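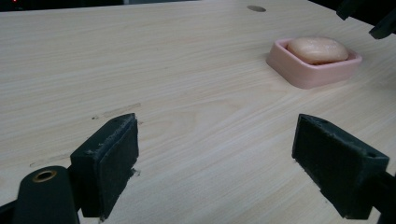 Notebook entry, Wednesday, Grumdale workroom. Subject: cure and hardness of the cold-process bars, Lurnana recipe, March batches. The purpose of this entry is to record the curing results to date and to set out the changes approved for the next pour. Bars are weighed at unmolding and again at each weekly check, and the weights are entered on the rack sheet by whoever is on duty. Finished bars of the general type kept for reference are oval and domed, and a peach-orange bar sitting in a pink dish with raised walls shows the shape that the Lurnana molds are intended to match. The present molds give a flatter top than this. K. Gajdoš has asked that the fill line be raised before the next pour, and the request has been accepted.

Batch 1. Oil weight 400 g, lye solution prepared the evening before and held at room temperature. Trace was reached slowly. The batter was poured at a light trace and covered with one towel. Unmolded the following afternoon. Edges clean, base slightly tacky. No ash on the upper face.

Batch 2. Oil weight 588 g, same oils in the same proportions, water reduced. Trace was quick and the last two cavities had to be spooned. Ash present on the upper face of most bars. H. Mirani considers the ash cosmetic and recommends steaming one bar for comparison before any decision is taken on the remainder. Agreed.

Fragrance was left out of both batches at the request of N. Kruger, so that any change in odor during the cure can be attributed to the oils. A faint sour note was recorded in Batch 2 on the first check and was absent on the second. The olive oil was from the Potgieter drum, which is now near the bottom. The replacement drum should not be opened until the old one has been emptied and the tap cleaned.

Rack conditions: the upper shelf of the Nillthorpe rack is warmer than the lower shelf in the afternoon. Bars from both batches have been split between shelves. V. Lytvynenko is to move the thermometer to the lower shelf on Friday mornings and return it after the reading.

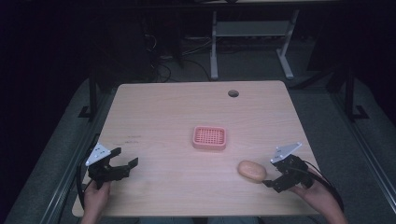

Should a bar be turned during the cure? Turn it once a week, so that the underside gets the same air as the top.

Turning was missed in the second week for Batch 1. The bars concerned have a softer base and are marked with a pencil dot on the rack sheet. They are to stay in the trial but should not be used for the hardness comparison.

Changes for the next pour:
Water back to the Batch 1 ratio.
Mold fill line raised as noted.
Cover with two towels for the first night.
Stick blender in short bursts only, then hand stirring.

P. Zulu has requested 264 g of trimmings from Batch 2 for the rebatching test. Release approved once the final weights have been entered. Trimmings to be stored in the lidded tub and labeled with batch and shelf.

Outstanding: pH strips to be reordered, the last 50 having been used. Scale to be checked against the reference weight before the next reading.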